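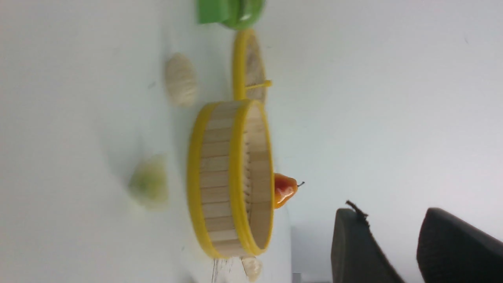

*Steamer basket with yellow rims, and a pleated bun on the table to its left.*

# Call for Participants: Setting Out and Putting Away a Steamer Meal

**Wasdale Institute for Household Studies**
**Study reference: 724**

The Wasdale Institute for Household Studies invites adults living in the Wasdale and Bastdale areas to take part in a study of how people arrange, fill and clear a steamer set at the table. The study is led by Dr. Marjatta Salminen and is supported by the Huttunen Fund for Domestic Research. Sessions will run from June through September.

## Background

Research on household routines has given a good deal of attention to cooking and much less to the few minutes before and after it, when equipment is brought out, food is placed, and everything is returned to a shelf or drawer. A bamboo steamer is well suited to the study of these minutes. It can be stood up, laid on its side, opened, stacked and filled in more than one order, and people who use one regularly often hold firm views on how it should be done. People who have never used one have to work out an order for themselves.

An earlier postal survey by the Institute drew replies from almost 3000 households. Many respondents reported that they put the steamer away before clearing the rest of the table, while others left it until last. The survey could not establish why, and written answers about handling small items were often too brief to compare. The present study therefore asks participants to carry out the activity in person.

## What Participation Involves

Each participant attends two sessions in the table room at the Institute. A session lasts up to one hour, including a short interview.

In the first session, participants are given the steamer and an assortment of table items in no particular arrangement. They are asked to set these out as they would for guests, and then to clear the table in whatever way they consider sensible. No instruction is given about order. Participants may speak while they work or remain silent.

In the second session, participants begin with dumplings placed beside the steamer and are asked to transfer them into the basket. They may use their hands or either of the utensils provided. A written layout card is then supplied, and the same task is repeated following the card. The interview that follows asks about the differences between the two attempts, about the participant's habits at home, and about any steps on the card that seemed unnecessary.

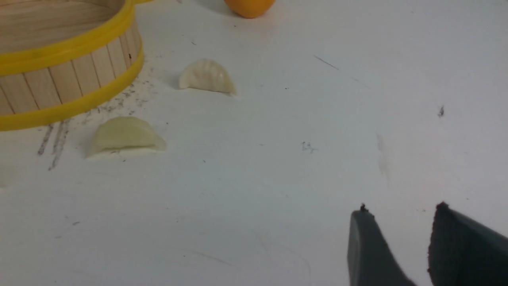 *Two half-moon dumplings beside the steamer.*

No cooking takes place in either session, and nothing on the table is to be eaten. Tea, water and a light snack are served separately in the reception area.

## Who May Apply

Applicants should:

- be 18 years of age or older
- be able to attend both sessions in person
- be comfortable handling small objects at a table, seated or standing
- be able to take part in an interview in English, Finnish, Korean or Ukrainian

Experience with steamers is not required. The Institute is seeking equal numbers of people who steam food at home at least once a month and people who have never done so. Applicants who work or have worked in restaurant kitchens are welcome and are asked to state this on the form, as their sessions will be analyzed as a separate group.

Members of the same household may apply together but will attend individually. Employees of the Institute and of Forkier, which supplies tableware to the study, are not eligible.

## Places and Scheduling

Participants will be placed in groups of 10 for scheduling purposes. Applications are considered in the order received until each group is full. Morning sessions begin at 9:30 a.m. and afternoon sessions at 1:30 p.m. A limited number of evening appointments can be arranged for applicants with daytime commitments.

The second session takes place at least one week after the first. Participants who need to change an appointment should notify the study office as early as possible.

## Payment and Access

Participants receive a gift card at the end of each session, and local travel costs are reimbursed on presentation of a ticket or parking receipt. A participant who withdraws partway through a session will still receive the gift card for that session.

The table room is on the ground floor and has step-free access from the parking lot. Table height can be adjusted on request. Applicants with a wheat, shellfish or other food allergy should note it on the form so that the study office can contact them before a session is booked.

## Consent and Records

Written consent is obtained before the first session. Sessions are recorded for analysis, and recordings are stored under a participant number. Participants may withdraw at any time without giving a reason and may request deletion of their recordings up to the end of October. Results will be published in summary form only, and a copy will be sent to every participant who asks for one.

## How to Apply

Application forms are available from the study office at the Institute's main entrance or by mail. Please quote reference 724 in all correspondence.

Questions about eligibility and appointments should be addressed to Hae-won Yang, Study Coordinator. Questions about interviews in Ukrainian should be addressed to Roksolana Marchuk. Concerns about the conduct of the study may be raised in confidence with Onni Ruotsalainen, Office of Research Ethics.

Applications for the June sessions close at 5:00 p.m. on the last working day of May.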